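Open papers: Rooms and Buildings

Seating distance and the pace of talk in small waiting rooms

Dec 5, 2021, by Raíssa Guimarães

3. Seating layout and turn-taking

3.1 Why pairs of chairs matter

Most of the work on waiting rooms looks at rows. Rows are easy to study, they fill up in a fairly regular order, and anyone who has sat in a clinic knows how people leave a gap when they can. Pairs of armchairs have had far less attention, which is a shame, as they turned out to be the most interesting part of our whole study! When two chairs share one small table, the sitters have to settle a lot between them without saying a word: whose side of the tabletop is whose, where the feet go, and whether a greeting is owed.

We worked in small lounges at two sites, the Hovarlow rooms and the Stirnness rooms. In each lounge we varied only the distance between the inner arms of the two chairs. The near setting was 80 centimetres. The far setting used the full width of the wall, so it differed a little from lounge to lounge, and we come back to that problem in 3.3. All told we recorded 20 conversations between people who had not met before, 9 in the near setting and the rest in the far one.

Side-by-side seating has a reputation for being cold. Older advice to furnishers says that strangers talk best across a corner, with their knees at a right angle, and that chairs set flat against one wall kill a chat before it starts. Our recordings don't bear that out. People sitting flat to the wall talked readily, and several told us afterwards that they liked being able to look out into the room while they listened. One person compared it to talking in a car, and we have borrowed that phrase in the lab ever since.

The layout type is shown in Figure 1. We call it the shared-table pair, and the term covers any two like chairs along one wall with a single table between them that both sitters can reach.

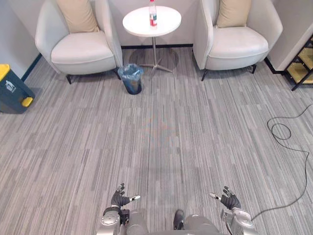 Figure 1. A shared-table pair: matching white armchairs, each with a beige cushion, and a small round table on a pedestal.

3.2 Pauses and overlaps

We coded each recording for pauses between turns and for overlaps, meaning stretches where both people spoke at once. Stanisława Laskowska and I coded separately and then compared our sheets. We disagreed most on short sounds such as "mm" and "yeah", and in the end we counted these as overlaps only when the first speaker stopped or changed course.

Pauses were longer in the far setting, as we had guessed. What surprised and delighted us was the overlaps. We expected near sitters to talk over each other more, and they did, but nearly all of it was friendly: finishing a sentence, laughing early, agreeing before the point was made. In the far setting the overlaps were fewer and more of them led to one person giving way. Distance seems to make it harder to hear that somebody is about to speak, perhaps through the loss of small breaths and shifts in the seat.

The table played its own part. In 7 of the recordings the first words spoken were about something on it, often an offer to move a cup or a bag. An object within reach of both people gave them an easy way in, and we would love to see somebody test this on its own, with the table cleared for half the sessions.

3.3 Limits

The far setting was not one fixed distance, and we should have marked the floor from the start. The Stirnness lounges also had softer floors and less echo, so some of the difference in pause length may belong to the room. Both sites were quiet in October, when most of the recording was done, and a busy lounge could well behave differently.

Comments

Quintana: The car comparison rings true to me. Did you note which way people turned their feet?

R. Guimarães: We did for Hovarlow only! It's in the coding sheet under "posture", and I'd be glad to send it.

Rolus: Would like to see the pause lengths split by site before I trust the far setting. Lovely section otherwise.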